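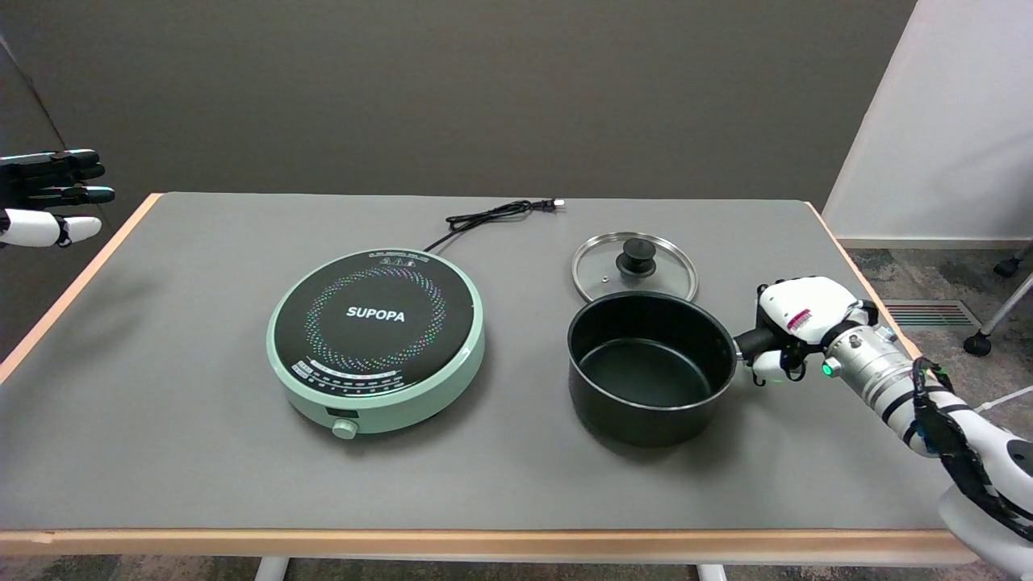 About Traltudero

Traltudero is a small cooking school for people who live in one room, or in two rooms with no real kitchen. We teach how to cook a warm meal with one induction cooktop, one saucepan and one lid. It was started by Ji-hoon Ha, who lived for many years in student rooms in Kultby and was tired of bread and cold noodles.

Our first course was in September, with 12 students at one long table. Today we have a classroom on Dromow Street, on the second floor, above the bicycle shop. Please use the side door, the front one belongs to the shop.

What we teach

The basic course has six evenings. On the first evening we do not cook much. We learn the cooktop: what each level does, which pans work on it and which do not, and how to keep the cord away from the hot pan. Many students bring their own pan from home, and we test it with a magnet. After this come rice, soups, eggs, stews, and one evening only for sauces. Every student gets a place at the table with a mat, a portable cooktop and a saucepan with a glass lid. We like glass lids very much. A beginner opens the lid too often, and with glass you can look without losing the steam.

For nonstick pans we have a house rule: wood or silicone spoons only, and never a metal fork, also not for one second. Please let the pan cool before you wash it.

The recipes

Our recipe notebook has 70 dishes at this moment. All of them can be made in one pot, and most are ready before the rice of your neighbor. The notebook is given to every student on paper. It is also translated to Korean, and a Spanish one is in preparation.

Practical things

The evening course begins at 6:30 p.m. and we finish washing up by 9. The price is 100 for the six evenings, ingredients included. If you have an allergy, write it in the registration form so we can change the shopping list in time. Aprons are here, but please bring a box for the food you want to take home.

You can visit us before you register. Ring at the bell with the name Stüber, it is the name of the former tenant and we did not change it yet.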